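Picking cell FAQ: setup and upkeep

Does the arm really need a warm-up?
The vendor says no. I don't believe the vendor. Run it slowly for 18 minutes on Friday mornings before you trust a single taught point.

Can I skip re-teaching if a bin has only moved a little?
People try. Thu Triệu logged 283 missed picks last September, and most of them traced back to a bin somebody had "only nudged." Re-teach it.

Is cardboard good enough as a work surface?
For trials, maybe. A flat box blank costs next to nothing and can be swapped when it gets scuffed. I have doubts about it as a long-term answer - it creeps, and the fold lines lift.
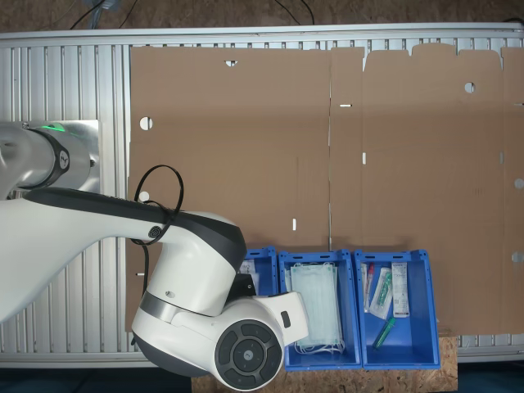
If you stay with cardboard, check the corners every shift and replace the sheet the moment one curls. Tape is a promise to do the job later.

How often should the cable loop be checked?
The Stolivar manual says every 3,000 cycles. Clyde Marchetti found a worn jacket at 2,889, so I'd look sooner. Move each joint by hand and watch for tight spots.

Will the Avram update fix the gripper drift?
We were told that about the last one. Save your old program first.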